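4. Setting up the Sundine counter display and warming cabinet

4.1 Before you begin

Read this section in full before connecting the cabinet to the mains. The Sundine is intended for bakeries, cake counters and takeaway shops serving food to the public. It keeps cooked snacks and pastries warm on the upper shelves and displays boxed sweets at room temperature on the lower shelf. It must not be used to cook food or to reheat food from chilled.

Choose a level counter at least 600 mm deep. Leave a gap of 45 mm behind the cabinet for ventilation. Two persons are required to lift it.

CAUTION: Do not place the cabinet next to a fryer or beneath an extractor outlet. Grease drawn into the rear vents will shorten the life of the fan.

4.2 Fitting the shelves

1. Remove the transit tape from the doors and the shelf supports.
2. Slide the two wire shelves into the upper runners with the raised lip towards the rear.
3. Place the solid shelf (part no. 1371) in the lowest runner. It divides the heated space from the display space and must always be fitted.
4. Hang the price rail from the front edge of the solid shelf.
5. Close both doors and check that the seals meet along their full height.

Note: Cabinets supplied with the Inus glass front have one sliding door only. Owners of these models should omit step 5 and refer to section 6.

4.3 First cleaning

1. Wash the shelves and crumb tray in warm water with a mild washing-up liquid.
2. Rinse and dry them thoroughly.
3. Wipe the interior with a damp cloth. Do not spray water on the heating plate or the control panel.
4. Clean the glass inside and out with a soft cloth.

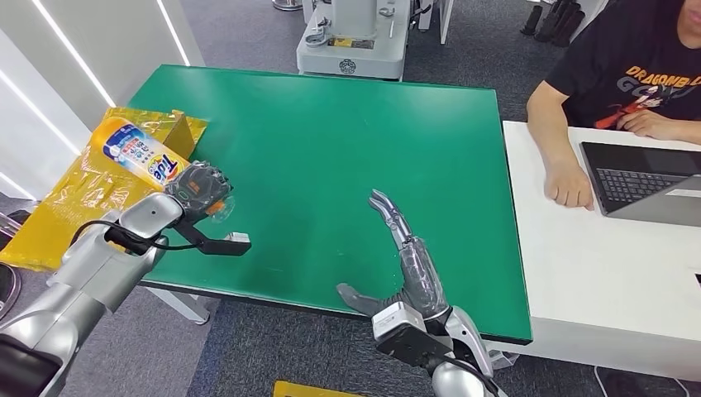
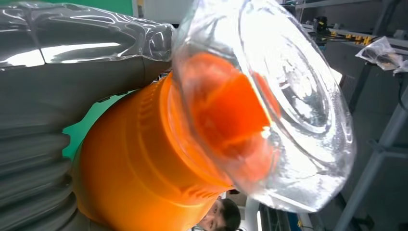 Syrup and honey should be removed at the close of each day's trading. Where either has hardened on a shelf, soak the shelf for ten minutes before wiping. Scrapers and wire wool will damage the finish and are not covered by the guarantee.

4.4 Switching on

1. Connect the plug to a suitable earthed socket. Do not use an extension lead.
2. Press the power button. The green lamp will light.
3. Turn the dial to the middle setting and allow the empty cabinet to run for one hour. A slight smell is normal during the first use.
4. Set the dial to the temperature required by your food safety plan, and check it with a separate probe thermometer before loading.
5. Load hot food only. Arrange pastries in a single layer.

WARNING: The heating plate remains hot after the cabinet has been switched off. Allow it to cool before removing the crumb tray.

Note: Cream cakes, milk sweets and any item with a fresh filling belong in a refrigerated unit, such as the Pleltwood, and must not be kept on any shelf of this cabinet.

4.5 Fault codes

Code 455 indicates that a door has been left open. Close the door and press the power button once to clear the code. If it returns, switch off at the socket and contact your supplier.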